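Sukolmont Robotics Club: Frequently Asked Questions
Kitchen Handling Project

Who can join?
Any student enrolled at Sukolmont, in any major. First-year students are admitted on the same terms as everyone else. Programming experience is useful for the policy group and not needed for the recording group.

When are the sessions?
Saturdays, in the Cimport lab. The first session of the fall term is 15th October. Safety forms must be handed in before a member can use the bench tools.

How long is a session?
Each one runs 90 minutes. The first 20 minutes are for setup and calibration. Recording stops ten minutes before the end so that files can be copied to the club server.

What is the project?
Members record themselves doing short kitchen tasks with a hand-held gripper. The recordings are used to train a policy, which is then tested on the club's arm. The task list for this term covers grasping, carrying, placing and handing over utensils.

How should a spoon be gripped?
By the neck, just under the bowl, with one finger pad on each side of the handle. Close the gripper until the spoon does not rotate when the tool is tilted. Grips lower on the handle are recorded as a separate task and must be labeled that way.
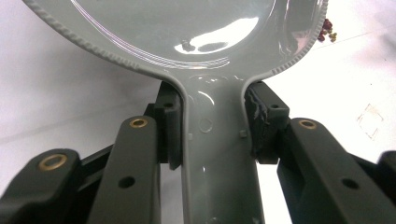

Gray plastic spoon held at the neck, seen from the gripper's camera.

Do worn finger pads matter?
Yes. A torn contact surface changes the friction and can let a smooth handle slip. Note the condition of both pads in the session log. Replacement pads are in the drawer marked Villier; change them in pairs.

How many recordings are needed?
The target is 319 accepted recordings per task. At the end of August the spoon task stood at 109.

Why was my recording rejected?
The usual causes are a missing calibration clip, a start position outside the marked area, or an object that left the camera's view for more than two seconds. The reason code is stored next to the file name in Sarantis, the club's labeling tool.

Can I bring my own utensils?
Yes, if they are clean and have no sharp edges. Register each item in Sarantis before recording. Glossy items are accepted. Glass is not.

Is there a competition?
Teams of up to four may enter the spring handling contest. Entries are judged on completed placements within a fixed time. Each team must use the shared data set and may add its own recordings.

Can I get course credit?
Only through the independent study form, which your department must approve before the term starts.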